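Farm Workshop Tips: Keeping Your Paperwork in Order Between Jobs

Posted by Vasylyna Shevchuk, August 18, 2023

Most small farms lose receipts in the workshop, not in the office. A parts slip goes into a coat pocket, the coat goes through the wash, and in February you are trying to remember what you paid for a bearing.

Hang a clipboard by the door and clip every slip to it as you come in. Write the machine's name on the slip in pencil before you put it up. Empty the board every 9 days or when it gets thick - whichever is sooner.

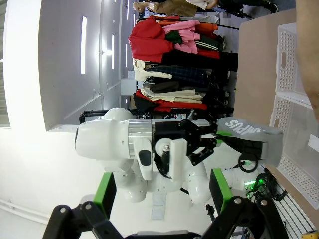 Service records belong with the machine. Keep a notebook in a zip bag in each cab and write down the hours, the date and what was done. Oil and filters get a line each. Rags need a place too - a piece of gray fabric like the one held up in the picture is fine for wiping down a cover, but keep it away from the paper, as one oily thumbprint can hide a whole column of figures.

For larger purchases, anything over $40 in our case, staple the receipt to a full sheet so it doesn't slip out of the folder. Thermal paper fades, so photocopy it the same week.

Label the folders by machine first and year second. Old ones can go in a lidded tote on a high shelf, off the concrete. A tote will take up to 2,000 sheets, but it is easier to lift half full.

Filed under: farm office, record keeping, workshop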